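Trallden Planari – Wandfarbe matt, weiß

Startseite > Farben & Lacke > Innenfarben > Wandfarbe weiß

Artikel: Planari Latex matt
Farbton: Weiß (nicht abtönbar)
Gebinde: Eimer und Probebecher
Eignung laut Hersteller: Wand und Decke im Innenbereich
Verfügbarkeit: auf Lager

Der Hersteller nennt Planari eine Farbe »für Räume, die arbeiten«. Was ein Raum dabei arbeitet, lässt das Datenblatt offen. Wir führen den Artikel seit Juli und haben uns mit dem Produkttext Zeit gelassen, denn matte Latexfarben versprechen gern zwei Dinge, die sich schlecht vertragen: keinen Glanz und eine abwaschbare Oberfläche.

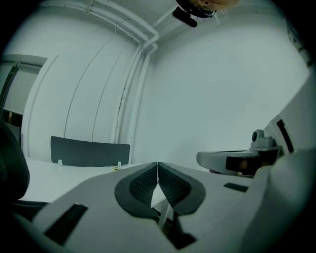 Produkttext und Einschätzung: Redaktion Mendoza Farbenhandel | Stand: 23. Jan. 2018 | Lesezeit: 4 Minuten

Weiße Wand an weißer Wand, darüber eine weiße Decke: An so einer Ecke entscheidet sich für uns, ob ein Weiß taugt. Es gibt dort keinen Farbton, hinter dem sich ein Ansatz verstecken könnte. Wer alle drei Flächen aus demselben Eimer streicht, spart sich das Abkleben, muss aber sauber nass in nass arbeiten. Bei Planari bleibt dafür nach unserem Eindruck weniger Zeit, als das Etikett vermuten lässt. Im Winter mit laufender Heizung würden wir eine Wand nie allein anfangen.

Zur Deckkraft

»Deckt in einem Anstrich« steht auf dem Eimer. Auf einer bereits weißen, gleichmäßig saugenden Wand mag das stimmen, dort deckt freilich fast alles. Auf frisch gespachtelten Stellen haben wir zweimal gestrichen und hätten an einer davon auch ein drittes Mal streichen können. Rechnen Sie mit zwei Anstrichen und kaufen Sie entsprechend ein. Das Nachkaufen einer zweiten Charge für die letzte halbe Wand ist bei Weiß riskanter, als viele glauben.

Grundierung ist im Preis nicht enthalten und wird auf dem Etikett nur klein erwähnt. Auf Gipskarton halten wir sie für Pflicht.

Zur Reinigungsfähigkeit

Matt und abwaschbar: Fingerabdrücke gehen mit einem feuchten Tuch gut weg, das gestehen wir gern zu. Reibt man länger auf einer Stelle, wird sie glänzend, und diesen Glanz bekommt man nicht mehr herunter. In einem Büro, in dem Stuhllehnen an der Wand entlangschaben, würden wir zu einer seidenmatten Qualität raten, auch wenn sie bei Streiflicht weniger ruhig aussieht. Die Angabe von 700 Scheuerzyklen stammt vom Hersteller. Wir haben sie nicht nachgemessen und wissen auch nicht, womit gescheuert wurde.

Flecken auf Wasserbasis sind der leichtere Fall. Kaffee, Spülwasser, verdünnte Tinte: abtupfen, klar nachwischen, in Ruhe lassen. Bei allem, was kräftig färbt, hilft nur Tempo. Probieren Sie Reiniger zuerst hinter einer Tür aus.

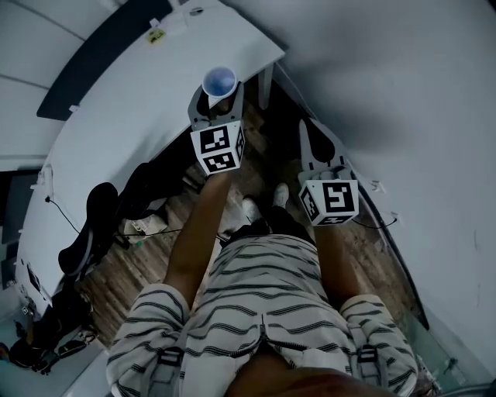 Pappbecher mit bläulicher Flüssigkeit, knapp an der Kante des weißen Tisches.

Zum Probebecher

Den Probebecher empfehlen wir ausdrücklich, obwohl er auf den Liter gerechnet teuer ist. Streichen Sie ein Stück direkt in der Raumecke und schauen Sie es am Abend bei Lampenlicht noch einmal an. Auf einem Stück Karton sieht jedes Weiß ordentlich aus. Neben weißen Möbeln kann Planari etwas kühl wirken, und auf dem graubraunen Ton älterer Dielen fällt das stärker auf als neben Teppich. Ob das stört, ist Geschmackssache.

Technische Angaben (Hersteller)

Ergiebigkeit: 9 m² je Liter auf glattem Untergrund
Überstreichbar nach: 16 Stunden
Glanzgrad: matt
Dichte: 1,258 g/ml
Verdünnung: Wasser, nur für den ersten Anstrich

Die Dichte auf drei Nachkommastellen anzugeben und beim Glanzgrad keinen Messwert zu nennen, finden wir eigenwillig.

Lieferumfang

Farbe, Deckel, Bügel. Rührholz und Rolle bitte gesonderten Posten entnehmen. Angebrochene Eimer nehmen wir nicht zurück, ungeöffnete innerhalb der üblichen Frist.

Zuletzt angesehen | Passende Rollen | Grundierungen | Datenblatt anfordern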